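Planning Your First Two-Arm Bench: Budget Questions
Allerbridge Shared Robotics Lab

We love getting these questions! If you're putting together a purchase request for a tabletop cell like ours, start with the ones below.

Do I need two arms, or can I start with one?
Look at your task list first. Sorting and stacking can go a long way on one arm. Cloth is where a second arm starts to look very tempting, and we'd at least buy a table wide enough to add it later. Our practice tasks use ordinary household things like a microfiber towel and a pair of chopsticks on a stand, and they're wonderfully tough on a robot.
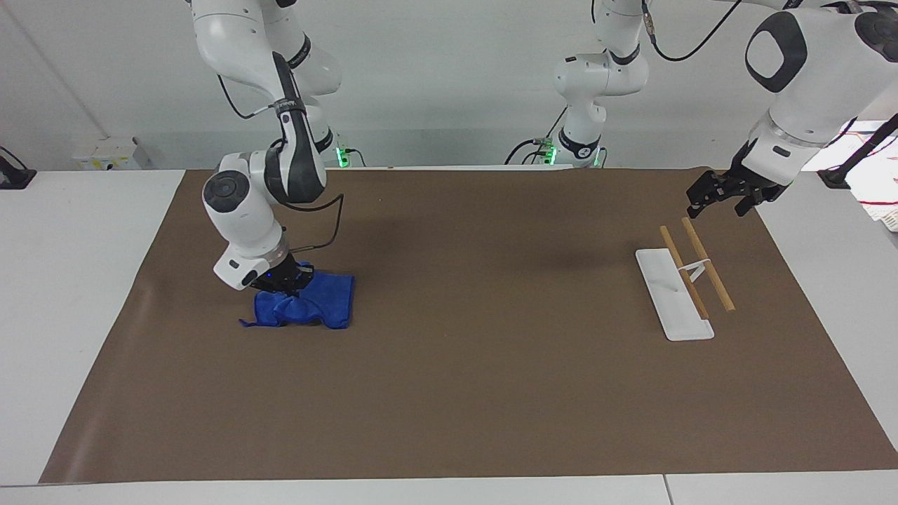
Right gripper on the towel, left gripper open near the chopstick stand.

What gets left out of the first budget?
Small stuff, nearly every time. We set aside $2,590 for everything that wasn't an arm, a gripper or a computer: the mat, cable ties, spare fingers, power strips, mounts and a box of towels. We spent all of it and were glad we had it.

How big should the table be?
Bigger than the reach chart suggests. Tape the outline on a floor and walk around it before you order. You want clear mat between the grippers, plus a border where the bases and connectors can live. Leave slack for the cables too. They swing out wider than the arms do, and a cable loop that snags on a table corner can eat a whole Friday.

Does the mat matter?
Yes! Get a plain, matte one in a color that none of your objects share. Ours is brown, and a bright blue towel is very easy to pick out on it. Buy a spare from the same roll if you can.

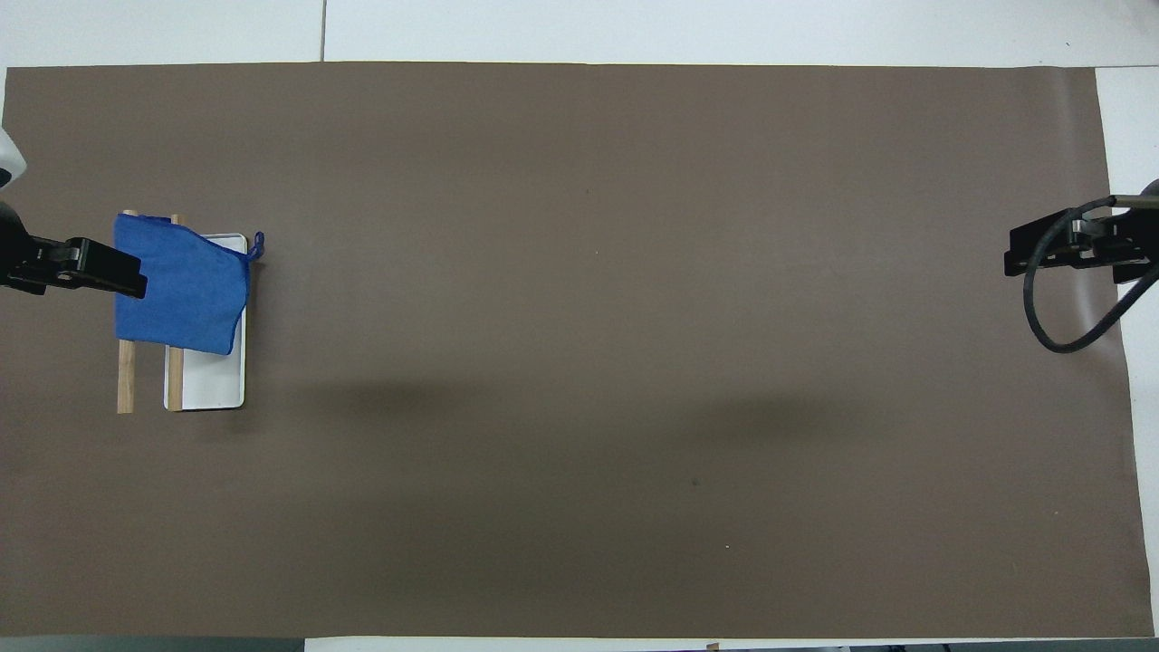 Blue towel over the two sticks, with open mat between the grippers.

Should we buy the Predis package or the Rallon one?
We've run both and enjoyed both. Predis quotes arrive with the grippers included; Rallon lists them on a separate line, so put the two quotes side by side before comparing totals. Ask each for the price of one replacement gripper, delivered.

How long does it all take?
Our order took 19 weeks from signature to delivery, then 6 more days to bolt down, wire and calibrate. Order the table early so it's level and waiting.

What should we spend on objects?
Very little. Buy 3 of anything soft, in the same color, and keep one unopened. Towels with a hanging loop are fun to try once the plain ones are going well.

Can we come try a task before we buy?
Please do! Bring your own objects and book a half day through the Quách Room calendar. November fills up early with year-end purchases.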